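The planner says it's sure. Should we be?
Esmaeil Nikzad writes planning software at Brunet, and he has stopped trusting his own success rates.
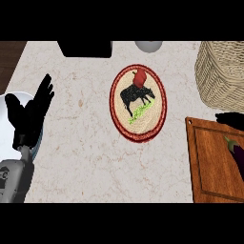
What the simulator leaves out
Nikzad's team tests its pick-and-place planner in a simulated kitchen. One task involves a red pepper on a woven trivet, with a bowl on one side and a cutting board on the other. The latest build logged 1,068 runs in April, and the sales deck loves that number. I asked him what it proves.

"That the planner can find a path in a kitchen we built for it," he said. "The marble has veins, the pepper shines, and the contact model is still a guess."

He worries most about the bull stitched on the trivet. An earlier perception module kept drawing its object boundary around the pepper and the black shape together, and the grasp point slid off to one side. The fix was 700 extra training renders. I said that sounded like teaching to the test.

"It is, a bit. Change the trivet and I'd want to run it all again."

Brunet's pilot site in Clorndale has managed 200 real runs so far, and Nikzad won't share the pass rate until there are 2,000. I pushed him on it twice. He did say the planner's confidence score was "close to useless" there – it stayed high when grasps failed. The next build drops the score from the operator's screen.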